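## Comparing two hand-held grippers at the bench

Notes from June 27, 2021. The Ornora and the Zellton were tried on the same set of kitchen items: a sponge, a mug, a wooden spoon and a bag of rice.

- Wipe the ribbed pads with a damp cloth and let them dry for 5 minutes. Flour residue cost the Ornora more grip than any change of pad.
- Close the fingers fully before each run and look down the seam. If the gap is wider at one end, loosen the finger screws, square the fingers and retighten.
- Run each item 60 times per gripper. Shorter runs put the two level, and they are not - the Zellton drops the spoon more often.
- Grip mugs by the wall. The handle twists out of both.
- Check the view for glare from ceiling lights. Fix the exposure and leave it alone for the whole comparison.
- Log drops by item, with the pad type in its own column. The sheet stands at 1445 rows.
- Store grippers with the fingers slightly open. Pads left pressed together take a set.

Soft pads from Pranard fit both models but need trimming at the tip. They go on the Ornora in July.
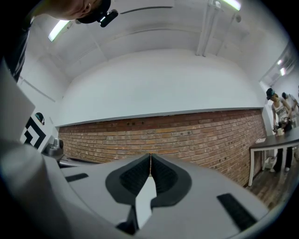
*Fingers closed, ribbed pads facing across the gap.*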